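第4章 手持夹爪示教与数据整理

本章学习目标
完成本章后，学生应能独立完成一次手持夹爪示教的准备、录制与检查；能说明夹爪位姿、开合量与时间戳三类数据之间的关系；能依据书面标准判定一条示教记录是否可用。

先修内容
第2章的坐标系与齐次变换，第3章的夹爪结构与标定。未完成第3章标定实验的小组，不得使用本章的实验数据参加课程设计评分。

4.1 问题的提出

在第3章中，夹爪由程序控制，动作序列由学生逐条写出。对于位置固定、外形规则的工件，这种方法足够可靠。当对象换成钥匙、绳带一类形状不定的物品时，逐条编写动作的工作量迅速上升，而且物品每次摆放的姿态都不相同，写好的程序往往只能使用一次。

本课程的课程设计项目Prarden即以此类物品的整理为任务。各小组须让双夹爪系统把散放在桌面上的小件物品放入指定容器。项目采用示教方法：操作者双手各持一只夹爪，直接完成任务，系统同步记录夹爪的运动，再由记录训练控制策略。示教时不驱动机械臂，操作者的手承担了臂的作用，因此记录的质量几乎完全取决于操作者的动作是否规范。

示教方法并不省去建模工作。操作者的手腕可以轻易到达的姿态，机械臂未必能够到达；操作者凭触觉作出的细微修正，也不一定能从位姿数据中还原。这两个问题分别在4.4节和4.6节讨论。

4.2 工作台与对象

示教区为铺有泡沫垫的桌面。泡沫垫的作用有两个：一是减小夹爪指尖触及桌面时的冲击，二是提供颜色均匀的背景，便于后续的图像分割。物品应放在垫面范围内，彼此之间留出夹爪张开所需的空间。 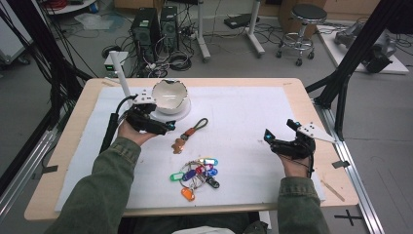
图4-1 双手夹爪示教。桌面物品为白色瓷碗、带编织环的钥匙扣，以及一串带彩色标牌的钥匙。

图4-1中的两类小件对夹爪的要求不同。钥匙扣由编织环、皮片和小坠组成，抓取点选在不同部位，提起后的姿态差别很大。钥匙串由多件刚体经金属环相连，夹住其中一件时，其余部分仍可绕环转动，整体位姿无法用单一刚体变换表示。学生在编写任务说明时，应明确规定抓取部位，不得只写“抓取钥匙”。

碗类容器的边沿是另一个需要注意的部位。夹爪从侧上方接近时，指尖与碗沿的间隙应在整个放置过程中保持为正。边沿不规则的容器，以最高点为准确定安全高度。

4.3 术语与约定

示教段：从操作者发出开始信号到发出结束信号之间的连续记录。一个示教段只包含一次完整任务。

起始位：示教段开始时双夹爪所处的位置。本课程规定起始位在桌面上方，夹爪张开，指尖不接触任何物品。

开合量：两指尖之间的距离，单位为毫米。完全闭合时记为零。

主手与辅手：执行抓取的一侧为主手，执行扶持或让位的一侧为辅手。主手可在示教段之间更换，在同一示教段内不得更换。

线缆侧：夹爪线缆引出的一侧。记录前须确认线缆不跨越物品，也不缠绕操作者手腕。

4.4 录制步骤

（1）检查夹爪外壳、支架及指尖，确认紧固件无松动。
（2）接通电源，启动记录程序Felum，核对左右夹爪编号。
（3）将开合量分别置于最大与零，核对显示值。
（4）按任务说明摆放物品，拍摄摆放记录。
（5）双手移至起始位，保持静止，发出开始信号。
（6）匀速完成任务。动作中途出现失误时，应继续至结束，并在记录表中标注，不得当场删除。
（7）返回起始位，发出结束信号，填写记录表。

每组须提交50个有效示教段。每完成12段，重复一次第（3）步。两次核对的结果不一致时，其间所录各段全部作废。

手腕转角应控制在第3章表格给出的关节范围以内。初次操作者常见的错误是将手腕翻转过大，所得轨迹对人而言十分自然，对机械臂则无逆运动学解。

4.5 记录的初步检查

录制结束后，先检查时间戳是否单调递增，再检查左右两路数据的起止时刻是否对应。一个示教段通常含约2,000个采样点；点数明显偏少的，应查看传输日志，确认是否丢帧。其次绘制开合量曲线。一次正常的抓取与放置，曲线应出现一段下降、一段平台和一段上升。平台段若有明显起伏，多为操作者中途调整握持所致，须对照视频判断是否保留。

本节所用示例数据由Harpreet McKinnon整理，文件格式见附录中的Candari数据表。

思考与练习

1. 说明为什么同一示教段内不得更换主手。若任务确需更换，应如何拆分示教段？
2. 为钥匙串写出一份任务说明，须包括抓取部位、接近方向和放置完成的判据。
3. 某示教段的开合量曲线没有平台段。列出可能的原因，并给出逐一排除的方法。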